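Home | Stories | Archive | Submit | About

Hand Service

Unit 23 came off its rounds at Birkport with 3,413 hours logged and a fault on the left thumb. Ľubica Havlíček read the log and told it to hold the hand out, fingers down, drives idle.
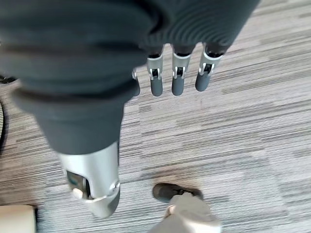
The Lamont manual gave six steps. She began with the pivot in the thumb housing – play there would explain the late close. Then the four finger joints, 60 seconds of idle on each.

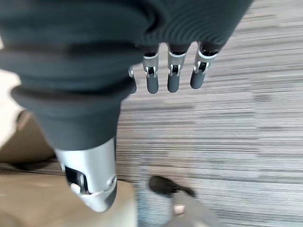
Fingers down, thumb clear of the cover.

"Drift?" asked Delphine Bellamy.

"Thumb only. The cover drags at the cuff."

Delphine wrote *cuff* on the sheet. Treststead would want a part number by May.

"Walk it to the sofa," said Ľubica. "Stop short of the cushion."

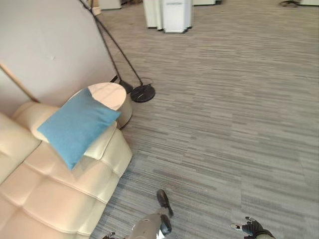 The sofa end, with the blue cushion.

It stopped. She reset the thumb offset and asked for the hand again.

Contact | © Brakum Stories | Back to top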